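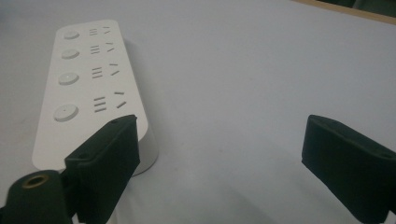
Can a referee change a decision after he's restarted play?

Posted by Drusau, December 19, 2020

Under-16s league match. Their winger controls the ball with his forearm, plain as day, and squares it for a tap-in. Ref gives the goal. We kick off, play goes on for some 20 seconds, ball goes out for a throw, and only then does the assistant get his attention. They have a chat and he tells both benches it was handball but "it's too late now". Goal stands, we lose 2-1.

I've heard "too late" used to cover all sorts over the years and I don't entirely believe it. Is it a real rule or something refs say to get home on time? And is there any point in our club appealing?

Florencio Llorente

It's a real rule. Law 5 says the referee can't change a restart decision once play has restarted, even if he realises it was wrong or an assistant tells him so. Your kick-off was the restart. From that moment the goal was a goal.

The assistant should have flagged straight away and kept the flag up. If he'd done that and the ref had simply missed it before the kick-off, you'd have a more interesting argument, but from what you've written he didn't.

On the appeal, I'd save your money. Most leagues treat decisions on facts connected with play as final, and whether a goal was scored is one of those. I've sat through 12 seasons of clubs trying it and I can't remember one getting a result overturned for a missed handball. Check your own league's rules for the wording and the deadline if you must, but a fee is usually involved and I wouldn't expect to see it again.

Lahlou

should be replayed imo. if the ref ADMITS its handball how can it count?? we had the same thing 5 years ago and the league made us play it again

Florencio Llorente

Lahlou — was that over a missed handball, or had the ref got the law itself wrong? The second does sometimes get a replay. I'd want to see the letter before I believed it was the first.

Drusau

Thanks both. Read Law 5 tonight and it does say that, annoyingly. Still not convinced the assistant didn't see it at the time and lose his nerve — but I can't prove it and we won't be appealing.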